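4.2 Where things wait: holding spots in a shared kitchen

The most rewarding part of our material concerns the moments when a dish is neither in use nor put away. We had expected to write mainly about cupboards and labels. Once the coding was under way, though, we kept coming back to the small surfaces where a plate or a mug is parked for a while, and to how much those surfaces tell us about the way a kitchen is run!

We use the term "holding spot" for any surface where an item is set down with the clear prospect of being moved again. A side table is the purest case. It has no drawers and no fixed job, so whatever lands on it is there for the time being. In the coded set of 621 placements, 149 were on a side table, a far larger share than our pilot work at Grandusgate had led us to expect. Plates, bowls and mugs made up most of these. 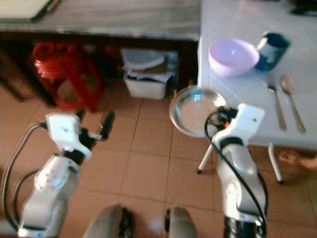
A second point is that people choose the edge. Items placed on a side table tend to sit near the side from which they will next be picked up, even when the rest of the top is free. Śliwiński calls this "leaving the handle out," a phrase she borrowed from her interviews with home cooks, and we have kept it in the coding guide. It applies equally well to things with no handle at all, such as a bowl.

The long counter follows different rules. It is a work surface and a storage surface at once, and the two uses press against each other. Food and bottles drift toward the back, where they form a row that can stay put through several rounds of cooking. The front strip is kept for whatever is being handled next. Cutting boards complicate this nicely: a board is a tool, but it also becomes a tray, and containers and spoons gather on it as they would on the counter itself (Figure 3).

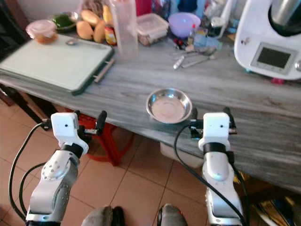

Household Practices Group, Department of Design Studies, Stusell

Figure 3. A counter. The back row holds bread rolls, bottles and food containers, with a small steel bowl close to the front edge. The cutting board, set at an angle, carries a clear container and a metal spoon.

We coded an item as "front" if its nearest point lay within 10 centimeters of the counter's front edge, and as "back" if it stood in the rear row. Everything else was "middle." Loose cutlery was by far the hardest to code. Knives and spoons come to rest at all angles in the middle zone, and both coders, Śliwiński and Ruiz-Ortega, went over those cases together before settling on a rule: the item takes the zone in which most of its length lies.
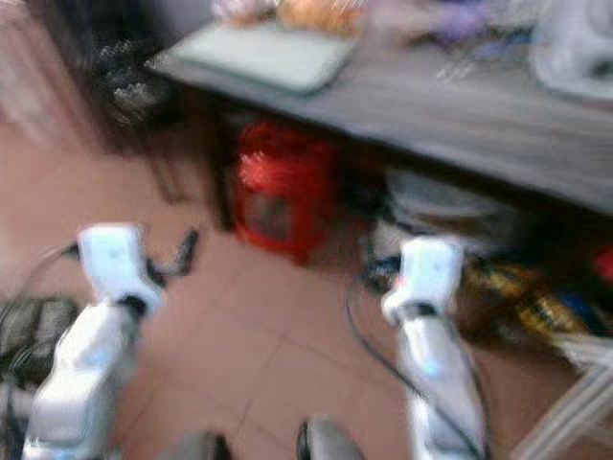

Floor space turned out to matter more than we first allowed. The distance between a table and a counter shapes whether the table is used as a holding spot or simply forgotten. Where one turn of the body was enough to get from one to the other, the table filled up quickly. Where a few steps were needed, people stacked things on the counter instead and made a single trip later. We find this a lovely result, and one that anybody who has cleared up after a big dinner will recognize. Section 4.3 takes up the question of stacking, beginning with bowls.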